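Mikrofasertücher richtig waschen und trocknen

Wer viel mit Mikrofaser putzt, kennt das Problem: Nach ein paar Monaten schmieren die Tücher nur noch, statt Wasser und Fett aufzunehmen. In den meisten Fällen liegt das an der Wäsche. Die Fasern sind mit Waschmittelresten, Weichspüler oder Fusseln zugesetzt. Mit den folgenden Schritten bleiben die Tücher deutlich länger brauchbar.

Was Sie brauchen

Waschmaschine oder Eimer
Flüssiges Feinwaschmittel ohne Weichspüleranteil
Wäschenetz
Haushaltsessig (nur für die Grundreinigung)
Wäscheständer oder Leine

Schritt 1: Tücher sortieren

Sortieren Sie zuerst nach Einsatzbereich. Tücher aus dem Bad kommen nicht mit denen aus der Küche in eine Trommel. Neue, kräftig gefärbte Tücher werden beim ersten Mal getrennt gewaschen. Baumwolle gehört nicht dazu, die Fusseln setzen sich in der Mikrofaser fest und lassen sich später kaum entfernen.

Schritt 2: Ausschütteln und vorspülen

Schütteln Sie Krümel und Haare im Freien aus. Stark verschmutzte Tücher spülen Sie unter lauwarmem Wasser durch, bis das Wasser klar abläuft. Fettflecken mit einem Tropfen Spülmittel einreiben, kurz einwirken lassen und gut ausspülen. Bleibt Spülmittel im Tuch, schäumt es in der Maschine.
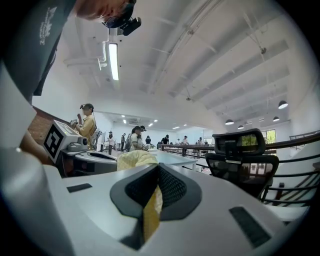 Blassgelbes Tuch, zusammengerafft.

Schritt 3: Waschen

Die Tücher in das Wäschenetz geben und bei der Temperatur waschen, die auf dem Etikett steht. Für Küchentücher sind 60 Grad sinnvoll, sofern das Etikett es erlaubt. Dosieren Sie sparsam, die Hälfte der üblichen Menge genügt meistens. Weichspüler und Bleichmittel weglassen. Die Schleuderzahl kann bei 700 Umdrehungen bleiben.

Bei Handwäsche die Tücher in warmem Wasser mit etwas Waschmittel durchdrücken und anschließend 3-mal mit frischem Wasser spülen. Nicht zu stark wringen, sonst verziehen sich die Nähte.

Schritt 4: Trocknen

Am besten trocknen die Tücher auf der Leine. In den Trockner dürfen sie nur, wenn das Etikett es zulässt, und dann im Schonprogramm und ohne Trocknertücher. Heizkörper sind ungeeignet. Auch Bügeln schadet der Faser.

Schritt 5: Grundreinigung bei verklebten Fasern

Nimmt ein Tuch kein Wasser mehr auf, hilft oft ein Essigbad. Einen kleinen Schuss Essig auf einen halben Eimer Wasser geben, die Tücher einlegen und nach einer Stunde gründlich ausspülen. Danach normal waschen. Essig nie mit chlorhaltigen Reinigern zusammenbringen, dabei entsteht giftiges Chlorgas.

Wann ein Tuch ausgedient hat

Ausgefranste Ränder sind kein Grund zum Wegwerfen. Fühlt sich die Oberfläche auch nach der Grundreinigung hart an, taugt das Tuch nur noch für grobe Arbeiten, etwa an Fahrradkette oder Gartengeräten. Für Glas und Lack sollte es nicht mehr verwendet werden.

Text: Bontu Gebreyes
Zuletzt überarbeitet im September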